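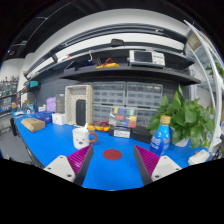

The quote came in on a single sheet. Hardware, freight, one line for "commissioning". Rima Qaisi read it twice, then turned it over to see if there was anything on the back.

There wasn't. No fingers, no spare pads, no training hours. Nothing for the bench.

"It was a price for an arm," she says. "I wanted a price for work getting done."

Qaisi plans equipment for Rawashdeh, a contract packing and repair outfit on the edge of Ditthorpe. Small parts, short runs, a lot of returns. The sort of place robot sellers used to drive past. They stop now. In March alone she had brochures from more firms than she could ring back, and every one had the same picture of the same shiny arm on the same clean floor.

So she did it the other way round. Hand tools first. Arm later, maybe.

The idea is cheap enough to explain to a bank. You take the gripper – just the gripper – put it on a handle with a camera, and give it to a person. The person does the job with it. If the fingers can't manage it with somebody's wrist behind them, don't expect a motor to do better. And the recordings are kept, so if an arm does turn up one day it has something to learn from.

Each handheld set from Putix cost her £900. The first one went on the books as test equipment. Accounts wanted to know what it tested. "Us," she told them.

The bench was left as it was, more or less. Parts drawers at the back, meter leads, a plant, somebody's mug. Qaisi was firm on this. Clear everything away and you get a lovely result you can't buy anything with.
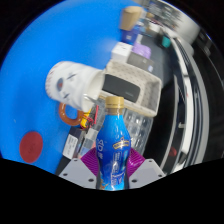
The waist of the bottle, gripped between the ribbed pads.

Bottles are a good place to start. Smooth shoulder, narrow waist, a cap that sticks out further than you think. They show up a bad finger fast. They also show up a bad budget, because pads are a consumable and hardly anyone prices them as one. Rawashdeh pays £69 a pair. Qaisi put down two changes a year in her first draft. Her second draft has one a quarter, and she's not sure about that either.

Then people. This is where the spreadsheet went wrong, she says, and went wrong by a lot. She had allowed for the tool and forgotten the hours. Somebody has to stand there and pick things up. Somebody else has to go through what was recorded and throw out the duds. The plan calls for up to 400 recordings per task before she'll even talk to a supplier about an arm. At the rate her lot go, fitted in round paid work, thats weeks.

Worth it? She thinks so. Ask her for a payback date and she changes the subject to floor space.

Floor space, then. An arm wants a guard or a scanner, a clear strip, a solid mount. None of it was on the single sheet. Clarkau, a bigger firm two streets over, bought first and measured second. Its cell fitted. The door to the stores no longer opened all the way. They moved the door. Nobody there will say what the door cost.

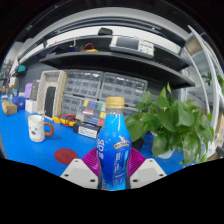 Bottle upright in the gripper at the edge of the bench, pothos to the right.

Qaisi's own list is short and taped inside a cupboard. It reads, as near as we could copy it:

Price the fingers seperately.
Ask who keeps the recordings, in writing.
Storage. Then more storage.
Hours at full rate, not "spare time".
Lighting – leave it alone till the end.
Who do we ring when it stops?

The last one has been underlined. Two of the suppliers she spoke to had a support desk in a different time zone. One had a form.

The form people wanted £300 a month for the privilege, on top of the purchase. She hasn't said no. She has asked for it per call instead and is waiting to hear.

What about leasing? She looked. For an arm it can make sense, the monthly figure sits nicely beside a wage and the finance people like it. For hand tools, no. Too small, too much paperwork, and you'd want to own the thing you're going to wear out.

There is a case for skipping all this. Plenty of shops know their job is simple, same box, same spot, all day, and for them the single sheet is probably near enough. Ring round, haggle on freight, get it in. Rawashdeh isn't that. One day it's bottles, the next it's a tray of bits nobody has a name for.

A second handheld set is in next year's plan, pencilled, with a question mark. The arm is on the line under it. No figure yet. Qaisi has left the cell blank on purpose and locked it, after someone upstairs typed a number in.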